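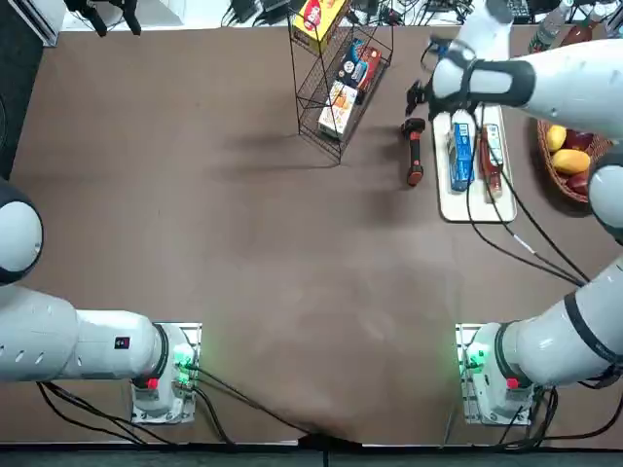

Prestden College > Engineering > Student Projects > Shop Counter Challenge

Our second-year students have begun the practical stage of the Shop Counter Challenge, in which two robot arms serve a small grocery order at a table. The project is led by Torunn Fjeld.

Each team has 20 minutes at the bench. Goods are to be taken from the wire rack and laid on the white tray - boxed items first, fruit last.

The fruit basket carries the most marks. Apples and mangoes differ in size and weight, and teams must set the grip for each. Bruised fruit scores nothing.

Sepehr Kordestani and Nosipho Shezi have written the marking scheme, which allows 200 points per team. Cable routing is marked separately. Teams should check that cables do not restrict the arm before asking for power.

Iman Erraji will hold 3 further support sessions in Room 434. Places must be booked through the department office.

Final runs take place on 2nd December. Written reports are due the same day - late work will be accepted only by prior agreement with Dr Fjeld.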